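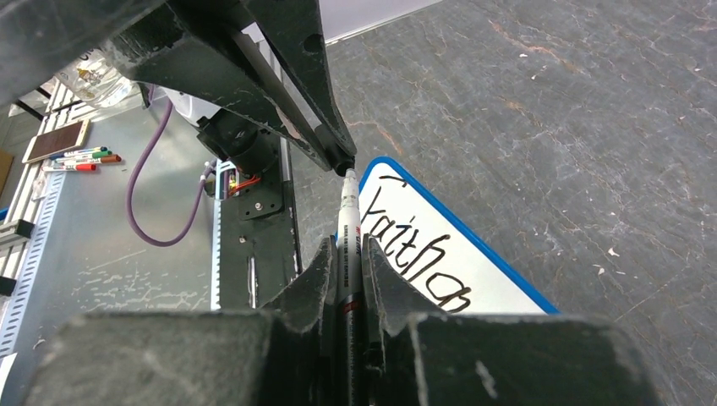

Slide 1. Marker, held upright.

Good evening, everyone, and thank you for having me back at Maltcombe. (Wait for the chairs to settle. Say hello to Gebremedhin Gebru, who got me into this subject in the first place by handing me a box of his grandmother's letters and asking what I made of her capital G.)

Tonight is about handwriting, and mostly about the handwriting of ordinary people: grocery lists, recipe cards, the backs of envelopes. I love a fine copperplate as much as anybody, but I have spent far more happy hours with a list that says "lard, string, ask about the dog."

Start with the recipe cards. There are 76 of them in the Gidey box, and the same woman wrote every one over a very long married life. Read the plum cake card out loud, slowly, including the part where she crosses out "sugar" and puts it back. Let people laugh. Then ask them to look at how the letter d changes. In the early cards it stands up straight like a child in school, and by the late ones it has a great big loop thrown back over its shoulder.

Pause here for a drink of water, I always forget. 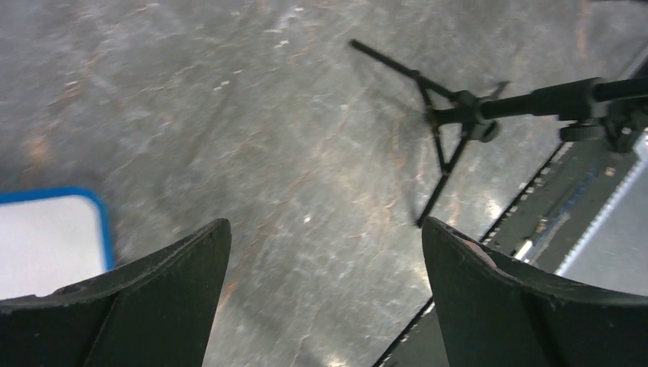 and that loop, as far as I can tell, comes from hurry. When you are writing with a pan on the stove you don't lift the pen if you can help it, and so the letters start leaning on each other. My own mother's did the same. I have a note from her that I read as "feed the curtains" for 3 days before I worked out that she meant chickens.

Next, the school copybooks from Stindance. Pass two of them around if the room is small enough, and please remember to get them back this time. Point out page 7, where the pupil has copied the same proverb down the whole sheet and it gets worse with every line, poor thing. Mention that many of us learned this way and hated it, and that a surprising number of us still make our capital Q exactly as we were told to.

If someone brings up whether children should still learn cursive, be kind, say I'd like them to be able to read it at least, and move along. In October that question ate the whole second half.

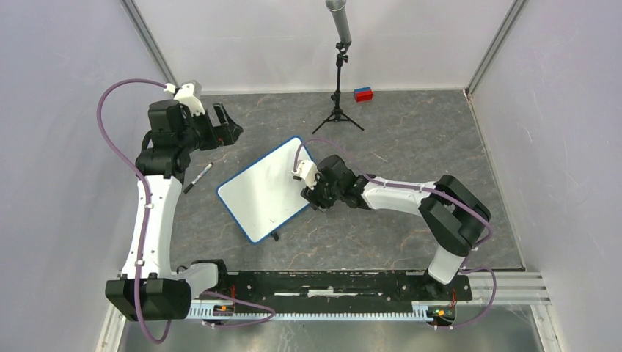
Slide 5. Reading a difficult hand

Tell them what works for me. Find a word you're sure of, a name or a month, and borrow its letters for the words you aren't sure of. Copy a line out yourself, with the same slant if you can manage it. Go and make tea. Come back.

Do the Stekirora postcard together as a group. Give them plenty of time with the second line, and don't jump in! The word is "marmalade."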